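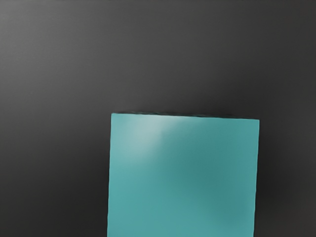

Pre-Opening Inspection Checklist: Robotics Open Day, Simulation Demonstration
Site: Sarnano Building, Level 2
Date of inspection: 12 May 2026
Inspected by: Ming-te Kong
Demonstration: Rastero pick-and-place, simulated tabletop

Section A. Room and access

A1. Exits clear and signs lit: Yes
A2. Visitor numbers posted at the door (maximum 32 per session): Yes
Comment: The sign from April gave the old limit and has been removed.
A3. Power leads to the display screens taped or covered: No
Comment: Lead behind the second screen is loose where it crosses the aisle. Cover to be fitted before doors open.
A4. Wheelchair path at least 1.2 metres wide: Yes

Section B. Equipment

B1. Workstations tagged and in date: Yes
Comment: Asset 2090 is due for retest next month.
B2. Screens stable on their stands: Yes
B3. Ventilation at rear of workstations unobstructed: Yes
B4. Spare controller charged: Not checked
Comment: Held by the Boker office. Ms Chou to confirm.

Section C. Demonstration content

C1. Arm model loads with two-fingered gripper fitted: Yes
C2. Tabletop items match the session sheet (cube, plate, cup, mug): Yes
Comment: The session sheet lists the mug as plain grey. It has a dark blue rim and handle. Please amend the colour so that visitors following the sheet can identify it.

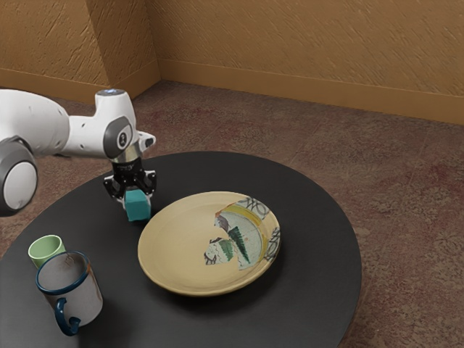

Item C2: simulated tabletop, teal cube in the gripper near the rim of the plate.

C3. Reset returns all items to their starting positions: Yes
C4. Visitor controls limited to start, pause and reset: No
Comment: The settings menu can still be opened from the visitor keyboard. To be locked.
C5. Presenter states at the start of each session that the arm on screen is simulated: Yes
Comment: Wording agreed. The same statement is to appear on the handout (500 copies ordered).

Section D. Outcome

Approved subject to completion of A3 and C4. B4 may be closed by email. The presenter is to keep a copy of this checklist at the demonstration desk throughout the open day.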